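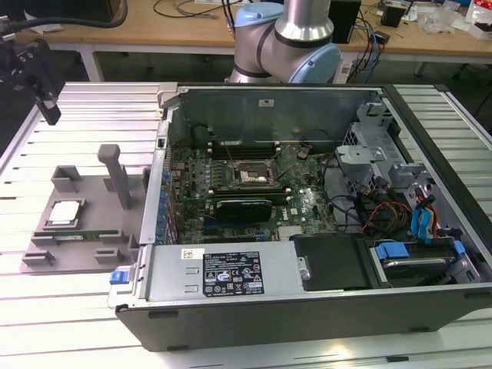 Dae-han Ok wrote in to say that the pick list was far too long, that he had stopped the packers before the second cart, and that he wanted someone to confirm which orders were real before anything else left the building.

Ticket opened from his email. Customer is Drunberg, warehouse side. Priority set to high because labels had already been printed.

Details from the email and the call after it:

Orders come in through the web store. Drotine collects them overnight and turns them into a pick list and a batch of shipping labels. The labels go through Iltico. The job is set for 1:30 a.m. every day. Until this weekend it had run without trouble since it was set up in September.

When the day crew came in, the pick list had 3,000 lines on it that had already been picked and shipped earlier in the week. They were mixed in with the new orders, sorted by aisle, so they didn't stand out. The packers noticed when one of them recognized a gift message she had folded into a box a few days before.

First instructions sent to Dae-han:

Don't delete the batch. Take the printed labels off the cart and put them in a box by themselves. Pause the Drotine schedule from the Jobs page. Leave the web store open, since new orders will just wait there.

He confirmed all four.

Entry 2

Got into Geum (the machine Drotine runs on) by remote session. Disk space fine. Database service running. No restarts in the system log. No pending updates.

First guess was that somebody had clicked Run Now with the wrong dates. The audit page shows no manual runs. Both runs are marked "schedule."

Both runs is the part that matters. There should be one. The job history for 7th November shows:

1:30 a.m. started by schedule
1:41 a.m. finished, normal size
1:30 a.m. started by schedule
1:52 a.m. finished, very large

I read that list a few times thinking the page had sorted itself badly. It hadn't. The clocks went back at 2 a.m., so that night had two 1:30s in it, an hour apart, and the scheduler fired on each one.

Asked Dae-han whether the clock on the wall unit by the loading door had changed too. It had. That doesn't prove anything, but he wanted it in the ticket.

Entry 3

Running twice should have been harmless. The job only asks for orders that arrived after the last finish time, so the second run ought to have found one hour of orders and made a short list. I needed to know why it went back and pulled old ones.

Copied the store's order table to a test database and set the test machine's clock to the same night. Let the job run once. Moved the clock back an hour by hand and let it run again. Same result as the customer's: short list, then a huge one.

Turned on the detailed log and did it over. The lines that explain it:

last finish 01:41
current time 01:30
last finish is later than current time, value ignored
using default look-back, 5 days

Drotine saves the finish time in local time with no offset. On the second run it read a finish time that seemed to be in the future, decided the value was bad, and threw it out. With no usable value it goes back five days. That default is meant for a fresh install, where you want recent orders to come in without typing dates. Here it meant every order for five days was handed over again as new.

There is a check that should catch an order that already has a tracking number. It's off at Drunberg. Wenjie Cui found the note in the setup ticket: they split large orders into two boxes, the check was blocking the second box, and we turned it off at their request. So that was our change, and the customer should be told so.

Entry 4

Wenjie asked about the lock file, which is a fair question. Drotine writes a lock when a job starts so that the same job can't start again on top of itself. The lock is good for 45 minutes. It's measured in real elapsed time, and the two starts were 60 minutes apart, so it had already expired and did nothing. It was never meant for this anyway. Raising it would hide the problem for one night a year and cause new ones if a job ever crashed and had to be started again quickly.

Also checked whether the same thing could happen in spring. The clock skips from 2 a.m. to 3 a.m., and a job at 1:30 still runs once. A job set for 2:30 would be skipped that night. Drunberg has nothing scheduled in that hour, but I looked through the other customers and found 2 that do. Separate ticket for those.

Entry 5

Cleanup at Drunberg. Steps written out in full so that whoever gets this next can follow them.

Export both batches from the Batches page. Choose the version with order number, line number and create time.

Match the second batch against the shipped table on order number and line number together. Matching on order number alone catches the split orders by mistake, and those second boxes still need to go out.

Mark the matches as Hold. Don't use Cancel. Cancel sends the shopper an email.

Void the labels on the held lines. Iltico takes voids in bulk as a file, one tracking number per line, no header row. My first file had a header and was refused with "invalid record," with no word about which record. Removed the header and it went through.

Rebuild the pick list from what is left.
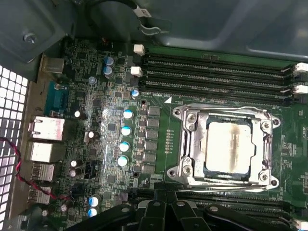
Dae-han's crew printed the rebuilt list and checked the first aisle by hand against the store. It matched. He let them go back to packing after lunch.

A few of the duplicate labels had already been scanned at the dock before he stopped the line. Those boxes were still on the pallet by the door. He had them opened, put the stock back, and kept the labels with the others. Nothing from the second batch got onto the truck, according to his dock sheet. I asked him to keep that sheet until the void credits come through on the Iltico statement.

One thing still open at this point: the tracking emails. The store sends one as soon as a label exists, so some shoppers got a second email with a second tracking number for a box that isn't coming. Drunberg is writing to them directly. I sent a list of the addresses and left the wording to them.

Entry 6

Changes made on Geum:

The nightly job now starts at 3:15 a.m. That is outside the hour that repeats in the fall and the hour that goes missing in spring. Dae-han was worried that it would run into the morning crew, who print at 6. On a normal night it takes minutes, so there is plenty of room.

Tracking number check turned back on, with the split-order exception filled in. The exception setting didn't exist in the version they had when we turned the check off. It does now, and it wants the exact text of the order tag. Theirs is "2-box" with a hyphen. Tested with the hyphen and with a space; only the hyphen works.

Look-back default lowered to 1 day. If the saved time is ever thrown out again, the damage is smaller. Note that if Geum is down for longer than that, someone will need to run the job by hand with dates.

Tested all three on the copy first, with the clock moved back the same way. The list came out normal size. Then put them on the live machine and took the schedule off pause.

Entry 7

Reported to the Drotine developers with the detailed log and the steps to repeat it. Asked for two things: save the finish time in UTC, and stop the job with an error when the saved time is in the future. Going back five days without telling anyone is the worse half of this, in my view. A failed job would have been noticed in the morning and fixed with one click.

They answered that the first part is planned. The second part is "under discussion." I replied with the size of the pick list.

Entry 8

Dae-han reports the overnight job ran at the new time, list was normal, labels normal, two split orders came through with both boxes. He asked if the change would affect the weekly stock count. It won't — the count runs off a separate schedule in the afternoon, and I checked that it is set by weekday and not by hours since the last run.

He also asked for a printed copy of the cleanup steps to put in the binder at the shipping desk. Sent as a PDF, with the header row warning in bold.

Wenjie is adding a line to our setup checklist: no overnight jobs between 1 and 3 a.m. in any time zone that changes its clocks. The same line will go in the yearly review for existing customers.

Entry 9

Void credits showed up on the Iltico statement. Drunberg compared them with the box of labels and came up one short. The missing one was a label I had voided by hand while working out the file format, and it was credited on a different line under "single voids." Sent Dae-han the tracking number and he found it.

He can throw the labels out now. Ticket set to resolved. Linked to the developer report, which stays open, and to the ticket for the customers with jobs in the skipped hour.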